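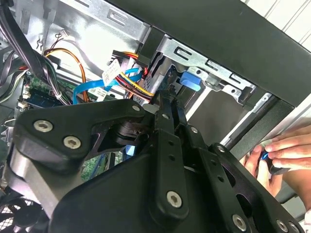
Desktop tower with the side open.

Thread on backups for a small office. Most of this is about restores. The office is Meesuk, a translation bureau, and I look after their files part time.

Starting point when I took over: one shared folder on a machine called Ovine, one external drive plugged into Ovine, and a nightly job copying the first to the second. The job reported success every night.

The job reported success if the copy program started. It did not check how the program ended. A log line saying "done" was written either way.

First change was to make the job record the exit code and the number of files it handled. If the file count drops by a large amount from one night to the next, I get mail. If the job doesn't run at all, I also get mail.

That second alert has to come from a different machine. A computer that is off can't tell you it is off. The backup job sends a short message to a mailbox on the outside, and a script there complains if the message hasn't arrived by 6 a.m.

Next was the drive itself. A drive that is always plugged in is exposed to whatever happens to the computer: a bad power supply, malware, a wrong delete command. It covers you against the main disk failing and very little else.

So there are now 2 external drives. One is connected, the other is in a locked cabinet at a different address. They swap at the end of each month. The label on each one has the swap dates written on it in pencil.

Labels matter more than I expected. Both drives are the same model. Before they were labeled, the same drive went back in for two swaps in a row and the other copy got very old.

The offsite copy goes to Flatow, a storage host. Files are encrypted before they leave the office. The software is Prellgate, which cuts files into chunks and only sends the chunks it hasn't seen before.

Chunking helps a lot with translation work. The same large reference document gets saved into many project folders, and it is stored once. It helps very little with audio and video, which change completely with each export.

The encryption key is printed on paper. One copy is in the cabinet with the spare drive, one is with the owner's legal papers. The key is also in a password manager, but the password manager's own data is in the backup, so that copy doesn't count.

Check for that kind of loop. If you need A to open B and A is stored only inside B, you have no backup. Two-factor codes are the usual way people get into this. If the login to the storage host needs a code from a phone, write down the recovery codes.

Retention. We keep daily copies for two weeks, weekly copies for three months and monthly copies after that. The monthly ones are kept as long as the contract says the project files must be kept.

The two-week window for dailies came from looking at how people here lose files. They seldom notice the same day. They notice when the client writes back with questions, and that is usually the following week.

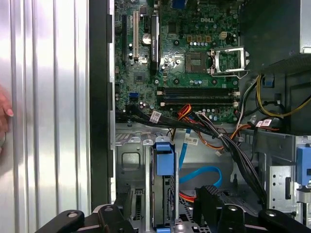 How often should a small office test a restore?
Once a month for a handful of files, and once a year for the whole set onto a blank disk.

The monthly test takes me 50 minutes. I choose files from different folders, restore them to a temporary location and open each one in the program that made it. Opening them is the part that gets skipped.

A checksum tells you the file matches what was backed up. It tells you nothing if the file was already damaged when it was backed up. Opening it catches some of those cases.

I pick at least one file with accented characters in the name and one with a very long path. Those are the names that break when files move between operating systems. We had 3 failures of this kind in the first round of tests, all from one folder of Portuguese contracts.

The yearly test is in December, when the office is quiet. Everything comes back from Flatow onto a blank disk, over the ordinary office connection. I write down the start time and the end time.

The last full restore ended with 2,720 files that had the wrong modified date. Contents were fine. The sync tool had been told to preserve times and the restore tool had not. Prellgate has a separate setting for each, on separate screens.

Wrong dates sound minor. The translators sort by date to find the current version of a document, so for them the folder was unusable until I fixed it.

Databases need their own paragraph. Copying a database file while the program is writing to it can give you a copy that won't open. Have the program export a dump on a schedule and back up the dump. Meesuk's invoicing package does this from its admin menu.

Mail is similar. If your mail lives with a provider, find out how long they keep deleted messages. Then do an export on your own schedule anyway, in a format that some other program can read.

Things I stopped backing up: browser caches, the trash folder, installers that can be downloaded again, and the temp folders left by the PDF converter. The nightly run is shorter and the reports are easier to read.

Things I started backing up: printer and scanner settings, the router configuration, the license keys, and the custom dictionaries from the translation software. The dictionaries are small and had been sitting in a hidden user folder. Some go back many years.

The written procedure is two pages. It says where the drives are, where the key is, which account pays for Flatow and what to type to get a single file back. It is printed, and it is in the same cabinet as the drive.

I had somebody else at the office do one restore from the pages without help from me. It stopped at the second step. I had written "log in as usual" - there was no usual for anyone but me. That line now has the account name in it.

Costs, for those who asked: the storage host is the only monthly bill. The drives get replaced every few years whether or not they have shown errors. The old ones are wiped and then go to electronics recycling.

Still on my list is moving the job schedule off Ovine, so that the list of what gets backed up doesn't depend on the machine being backed up. I'll add to this thread when it's done.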